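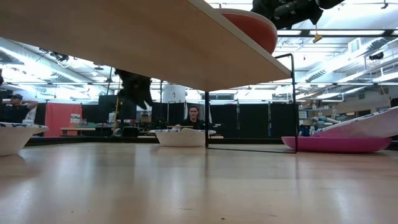

The Case Against the Second Shelf

By Younes Hamdy
May 26, 2019

I keep hearing that a little raised shelf doubles your table. Put a board on a wire stand, set a plate on top, and look at all that free room underneath! I don't buy it. My own table had one from August until last week, and the space below filled up with mail and a jar I forgot I owned.

The thin black wire does look light next to pale wood, I'll give it that. But a plate up there is one more thing to reach for over whatever sits in front. Zirkum wants 200 dollars for theirs. For that money I'd sooner own fewer plates, and a bowl can sit on the table like it always has.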